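Onbridge workshop sets money aside for its first robot arm

After a good many evenings of talking it over, the members of the Venau makers' workshop in Onbridge have agreed on a plan for buying their first robot arm, and they seem very pleased to have it settled at last. The purchase is set for August, which leaves the spring and early summer for trying things out in simulation and for clearing a proper corner near the back windows.

The plan, which members call Tristero (it was the name of the old spreadsheet, and it stuck), puts $700 toward a bench and mounting plate and another $600 toward spare fingertips, cables and the small parts that always run out first. The arm itself will be paid for in 4 installments. Three models are still on the list, and each is being tried on the same simple jobs in software, such as lining up an open gripper around a marker, before anybody signs an order.

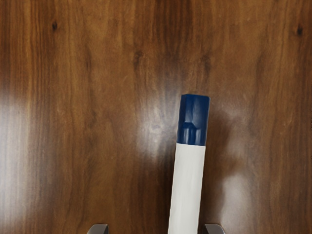 Why spend months in simulation before buying the arm?
The software costs the workshop very little to run, and it lets members compare reach and gripper size on the jobs they care about while there is still time to change the order.

Yeoman, the supply shop across the street, has offered to hold the bench at its current price until the order goes in, a kindness the workshop was very glad to accept. Members who would like a say in the final choice can add their notes to the sheet by the front door, or stop in any evening after 6, when the computers are on and there is usually coffee.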